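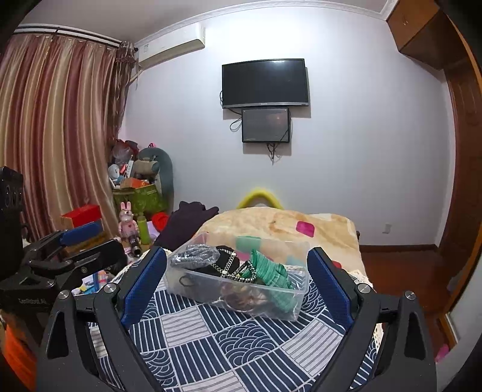 Re: Packing for the Barna week

Segundo Taipe wrote on 9 February 2024:
> Do we really need to book the hold bags now? Last time I paid
> for 12 kilos each way and carried home a jumper and some cheese.
> Also, has anyone heard from Simon about the ferry?

Hi Segundo, hi all,

Book them now, I would! I looked last night and it was 205 for the two of us with a bag each, and it was 100 less when I first checked, so I'm kicking myself a bit. If you're going light you could share with Simon – he never fills his.

Ferry: yes, he rang. The Darnari boat is running again from June but only the early one, so we'd have to stay over near the harbour the night before (the place with the awful pillows, sorry). I've asked them to hold three rooms and my booking number is 474 if you want to ring and add yours to it.

Oh, and bring a proper waterproof. I got soaked on the cliff path last year and my boots took days to come round.

Does anyone still have the walking map? I lent mine out and can't think who to.

Love to everyone,
Jan

Print this message | E-mail this message

Recent in this list:
Ferry times, again
Who has the walking map?
Drisitix campsite – open or not?
Boots: what are you all wearing?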